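Tavum publie les résultats de son essai comparatif de préhenseurs et de caméras de tête sur poste d'emballage

Driststead, le 20 août 2022 — Tavum, intégrateur de cellules robotisées pour la logistique, rend publics les résultats de la campagne d'essais menée avec le distributeur Lunwood sur la manipulation des dévidoirs de ruban adhésif. La campagne a comparé six configurations associant un préhenseur, une caméra de tête et un contrôleur de bras. Le fabricant Wuyts a fourni deux des préhenseurs évalués.

Le dévidoir manuel reste un objet difficile à automatiser. Le ruban transparent renvoie la lumière de façon irrégulière, la lame limite les zones de prise et l'effort appliqué au corps de l'outil varie au cours d'une même opération. La référence retenue pour l'essai est le geste à deux mains, enregistré depuis un point de vue placé à hauteur de tête, sur une table d'emballage à plateau noir en service. 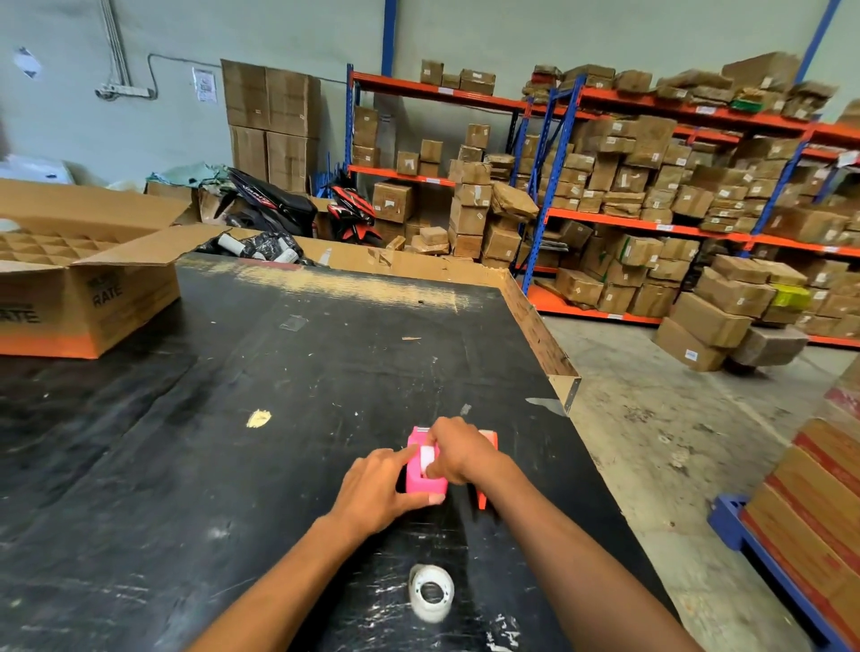

Les séquences de référence ont servi à définir 47 points de prise, répartis entre le corps du dévidoir, le rouleau et son logement. Chaque configuration a ensuite été soumise au même protocole : saisie, maintien vertical, présentation du rouleau, dépose. Le contrôleur était réglé une seule fois, en début de série, et aucune correction manuelle n'était admise ensuite.

Le préhenseur à deux doigts parallèles de Wuyts, équipé de patins souples, a mené 66 % des cycles à leur terme. Le modèle à trois doigts du même fabricant obtient une meilleure tenue verticale, mais son encombrement gêne l'accès au rouleau. Les préhenseurs à ventouse ont été écartés après la première série. Côté vision, la caméra stéréo montée en tête perd le bord libre du ruban dès que le second bras passe devant le dévidoir ; l'ajout d'une caméra de poignet corrige ce défaut au prix de 10 ms de latence supplémentaire.

« L'écart se joue sur la seconde main. Tenir le dévidoir est acquis, intervenir sur son flanc pendant qu'il est tenu ne l'est pas encore », indique Vendula Dvořáček, responsable des essais chez Tavum. 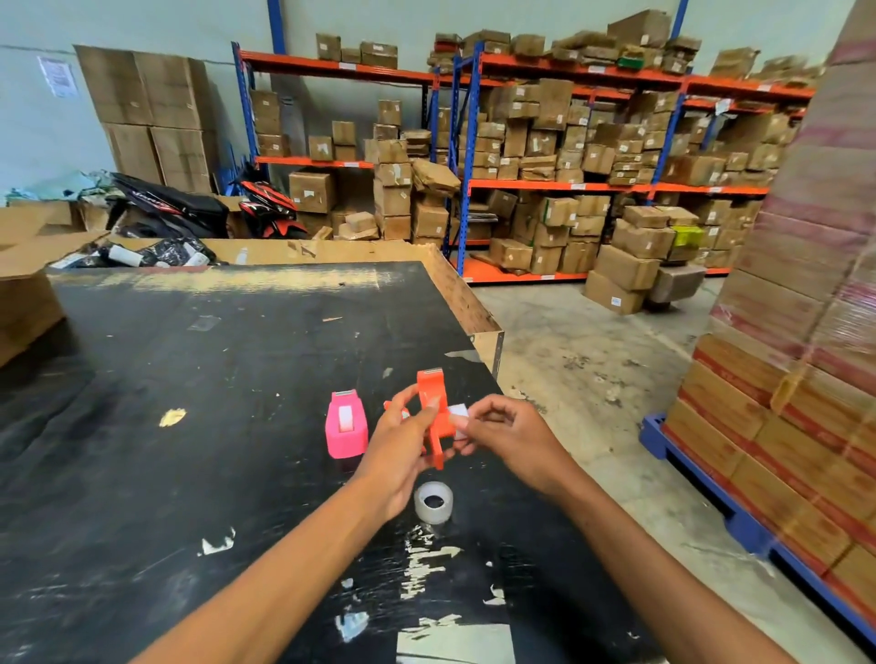 Geste de référence : maintien du dévidoir orange-rouge de la main gauche, prise d'un petit papier blanc de la main droite.

Une seconde campagne est prévue en février sur le site de Driststead. Elle portera sur les préhenseurs à deux doigts uniquement, avec un retour d'effort au poignet — fonction absente des contrôleurs testés jusqu'ici. Le protocole et la liste des points de prise seront transmis aux fabricants qui en font la demande auprès du service technique de Tavum.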